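Subject: Re: [floor-automation] What changed for your people after the first month?
From: Parisa Yazdani

Hi all, the long answer to Hsiu-ying's question, written on my lunch break, so forgive the typos.

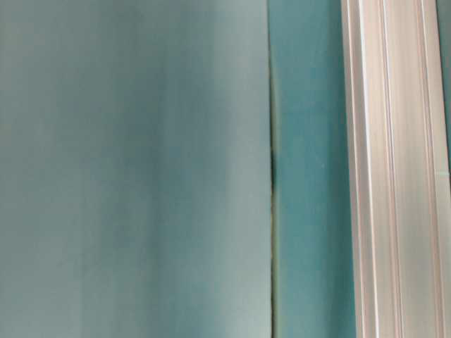

WHAT HSIU-YING ASKED

> On Wednesday Hsiu-ying Lai wrote:
>
> We are getting our first automated transfer line at Odenar in February
> and my packers keep asking me what their day will look like. I can tell
> them what the machine does. I can't tell them what THEY will do. Can
> anyone who has been through it say what really changed for the people?
> Also, did you keep a manual station or take it out?

WHAT CHANGED FOR US

Hsiu-ying, I love that your packers are asking already! Ours at Drustora didn't ask until the crates were on the dock.

The biggest change is where people look. Before, everybody on my shift looked at the part in their hands. Now a lot of the day goes to looking at surfaces and edges — panels, seams, rails, the places where one thing meets another. A dark spot in a seam used to be something the cleaning crew might get to. Now whoever is on the line writes it in the log, and we talk about it at the 6:30 handover. I thought people would find that dull. Some do. But two of my quietest people turned out to be wonderful at it, and they get asked for by name from the other shift.

Second, lifting. We used to hand-carry 266 trays on a normal shift, and we no longer do. My own shoulders noticed within a week. The flip side is more standing still, so ask for mats and stools before the line goes in. We asked after and waited 8 weeks.

Third, the job rotation. We started with one trained operator per shift and everybody else feeding her, and it was a mistake. She couldn't take a break and the rest felt like helpers. Now six of us are signed off on start, stop, clearing a jam and the restart check, and we swap every 90 minutes. The training took longer than planned (the Lubis manual is thick, and the chapter on restarts is in a strange order) but I'd do it the same way again.

THE MANUAL STATION

We kept ours. Small orders still go through it, anything under about 1,000 pieces, and new hires spend their first days there so they know what a good pack feels like before they watch a machine do it. Our planner wanted the floor space back and I argued hard. Still arguing, to be fair.

STILL NOT SORTED

Pay grades. The six of us who are signed off do more than our job titles say, and that conversation has been moving slowly. If anybody on the list has wording they used with their HR people, please send it to me, on list or off.

Noise, too. It's lower overall but it never stops, and a couple of people go home with headaches. We've tried different ear protection with mixed results.

And the screens. The Susura display shows a rate in big digits and people started racing it. We moved the rate to the second page and the first page now shows only what's waiting and what's stopped. Much calmer.

Hsiu-ying, if your packers want to talk to mine, I'd be so happy to set up a call. They're proud of the line and they'll tell you the bad parts too. Afternoons after 3:00 work best for us.

Parisa
Day shift lead, Drustora

Floor Automation list | Contact the list owner | Copyright remains with the authors of each message | Back to top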